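Call for participants: smoke exposure and lung function in rural households 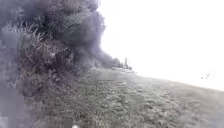
Posted by Catriona Dalgleish, Field Studies | 2026-09-20 | Ref. 2832

The Kiltonitz air study is recruiting adults who live or work near open ground where vegetation, crop waste or refuse is burned. Dark smoke of this kind carries fine particles, and few measurements exist for homes outside towns.

Participants will attend two clinic visits, the first on enrolment and the second in December. Each visit includes a breathing test and a short questionnaire on work, heating and cooking. Between visits, a Pramo particle monitor is kept in the main living room and a diary is completed once a week. The monitor needs a mains socket and makes a low fan noise.

Applicants must be aged 18 or over, have lived at their present address for over four years and expect to remain there until the study closes. Current smokers and people who have had chest surgery cannot be accepted. Two adults from the same household may apply on separate forms.

Travel costs are refunded on production of receipts. No other payment is made. Results of the breathing test are sent to the participant and, with written consent, to their doctor.

Forms are available from the Semix building reception, Kiltonitz. Questions about eligibility should be addressed to Bit-na Noh, study coordinator, quoting the reference number.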